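Looking after a white worktop: cleaning, marks and repairs

Contents: Routine cleaning / Grey marks / Stains / Glue and tape / Edges and joints / Readers' notes

Routine cleaning

Most matt white tops need nothing stronger than warm water with a few drops of washing-up liquid. Wring the cloth until it no longer drips, wipe in straight overlapping passes, then go over the surface with clean water and dry with a second cloth. Detergent left to dry forms a thin film, and the film holds dirt. If a top looks dull an hour after cleaning, rinse it again before trying any other product.

Spray polish should not be used. It fills the texture unevenly and leaves patches that show under a side light. Cream cleaners contain a fine abrasive and will polish a matt finish to a shine in the places you rub hardest. The change is permanent.
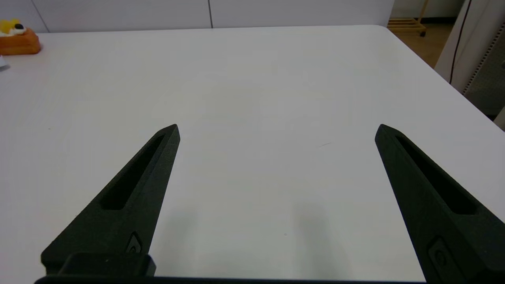
Grey marks

Grey streaks on a white top are usually metal. Pans, tins, tool cases and the unglazed foot rings of mugs all leave them. They are deposits sitting on the surface, and a scratch is much less common than people think. Draw a fingernail across the mark. If the nail does not catch, treat it as a deposit.

Start with a white pencil eraser, used lightly. If that fails, use a paste of bicarbonate of soda and water on a damp cotton cloth, for no more than ten strokes, then rinse and inspect. Melamine foam sponges work quickly but are abrasive. Keep them for the underside of the overhang or for a top that is due for replacement.

Stains

Tea, coffee: washing-up liquid first, then the bicarbonate paste left on for five minutes.
Turmeric, curry powder: wash at once. What remains will fade in daylight over several days.
Ballpoint: methylated spirit on a cotton bud, working from the outside of the mark inwards. Change the bud often.
Felt marker: as ballpoint. Expect a faint shadow.
Beetroot, red wine: cold water, blot, repeat.
Rust from a wet tin: lemon juice for two minutes, then rinse twice. Do not use on natural stone.

Test any solvent on a hidden area first. Open a window when using methylated spirit and keep it away from the hob and pilot lights.

Glue and tape

Warm old tape with a hairdryer on its low setting and peel it back on itself at a shallow angle. Residue comes away with cooking oil left for ten minutes, followed by detergent. Dried PVA softens under a wet cloth. Superglue should be left to set fully and then lifted with a plastic scraper held nearly flat. Acetone will remove it but will also attack many painted and plastic surfaces.
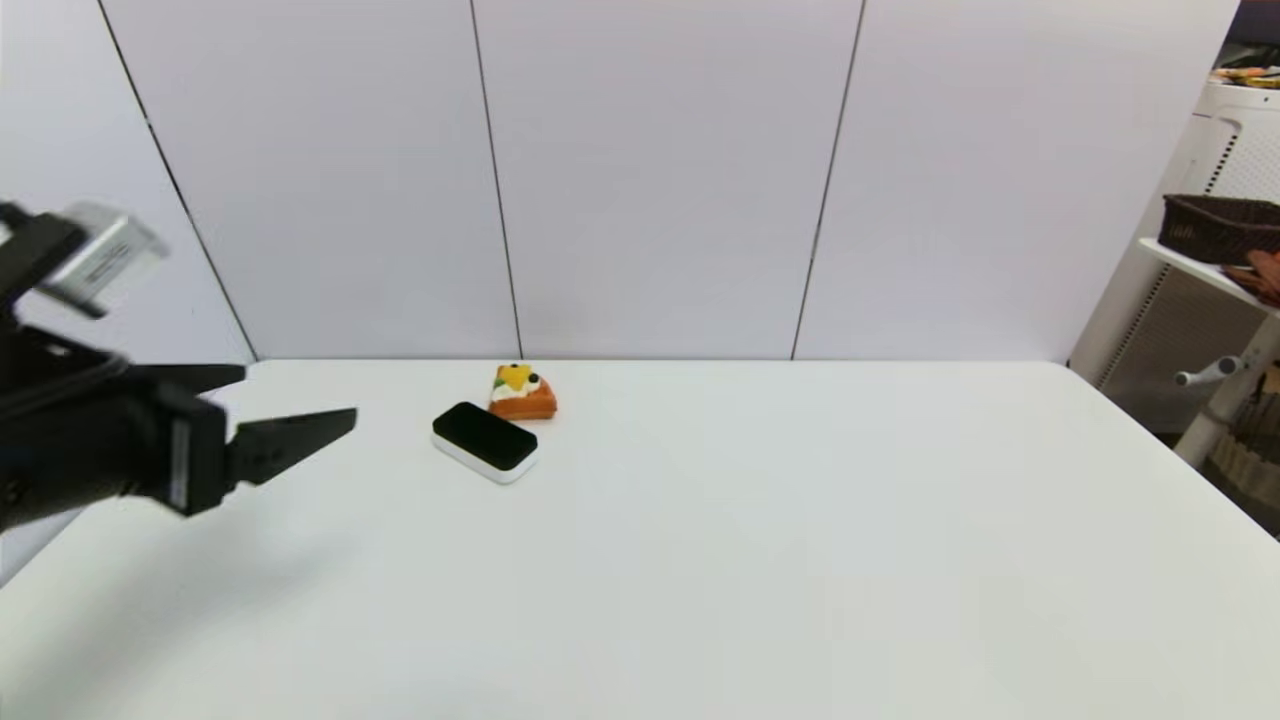
Edges and joints

Water does most of its damage at the edges. Check the front edge and the cut-out round the sink every June and again in winter. A raised line along a joint means the core has started to swell, and it will not go back down. Dry the area for a week, then seal it with clear silicone to stop further movement.

Loose edging can be refitted with contact adhesive. Coat both faces, wait until touch dry, press together and tape for 24 hours.

Readers' notes

Derek Garside (Bondham) uses a window cleaner's rubber blade after the rinse and finds it leaves fewer streaks than a cloth.

Lacey Furnival asks whether bleach is safe. Diluted and rinsed off within a minute, on most laminates, yes. Never mix it with the lemon juice treatment or any other acid, as the mixture gives off chlorine gas.

Page revised 2024-09-13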